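Brultar Round Ceiling Spot, surface and recessed versions

Item group 809 | Supplied by Wisbridge

The Brultar is a round ceiling light for rooms where people stay many hours: meeting rooms, shop floors, waiting areas and lounges. It gives an even light over seats and walking space. We supply it in two sizes, and both sizes can be used together in the same room.

Many of our customers have a dark ceiling and are afraid that the room will become gloomy. From our experience this is mostly a question of placing. With a dark ceiling we recommend to put the larger spots over the open floor and the small ones in a group, close to a wall with shelves or panels. The wall then gives back a part of the light, and the room feels higher than it is.
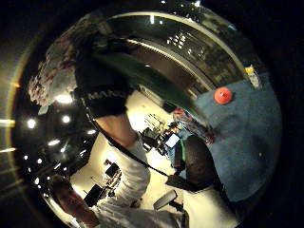 Round lights on a dark ceiling, with a group of small white lights in the recess.

Sizes and versions

The small model has an outside diameter of 29 mm over the lens and is made for recesses and narrow ceiling bands. It is sold in sets, with one driver for each set. The large model is for open ceiling areas and is sold one by one. Both are available with a white or a black ring. The black ring is delivered a little later in July, when our workshop has its summer break.

Light color is warm white or neutral white. Please do not mix the two colors in one room, the difference is easy to notice in the evening.

Dimming

All versions work with the Cao wall dimmer, which you must order separately. If you already have another dimmer, please send us the type number before you order. Some older dimmers make the small model flicker at the lowest position.

Mounting

The large model needs 31 mm of free depth above the ceiling plate. For solid ceilings please choose the surface version, it comes with a mounting plate and two screws. The connection to the mains must be made by an electrician. Keep insulation material away from the back of the spot.

For curved or stepped ceiling parts we offer the Broltolow bracket, which lets you tilt the spot and lock it with a small key. The key is in the box with the bracket.

Cleaning

Switch off the light and let it cool. Wipe the lens with a soft dry cloth. Do not use spray cleaner directly on the ring, the paint can become dull.

Ordering

We keep 400 pieces of the large white model in stock. For other versions please ask for the delivery time. Samples can be returned within one month if the lens film is still on.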